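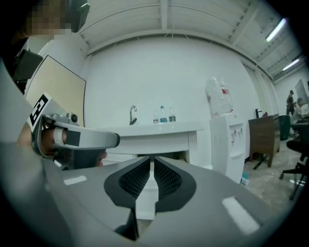 *Fig. 1. Hand-held grippers, one with a hand around its grip.*

**Week 5: Grip, handles and tired hands**

Okay, so last week we got through reach and posture, and I promised we'd finally do hands. My favorite week!

Start with the two basic grips. A *power grip* wraps the fingers around the thing (hammer, suitcase, frying pan). A *precision grip* pinches it between thumb and fingertips (pencil, key, needle). Most jobs flip between the two all day long, and people rarely notice they're doing it.

Things I want you to be able to talk about:

- handle diameter, and why small hands suffer with fat handles
- bent wrists: you lose a lot of strength once the wrist is flexed
- gloves, which help with cold and cuts but make you squeeze harder
- holding still, which tires you out faster than moving does

I'll tell my garden shears story in class. It involves a very long hedge and two days of not being able to open a jar.

**Reading:** Pickering, chapter 6. Sandra Pickering writes the way she talks, so it goes fast, but slow down for the wrist diagrams.

**For next time:** pick a tool from your kitchen, use it for five minutes and write down where your hand starts complaining. Half a page is plenty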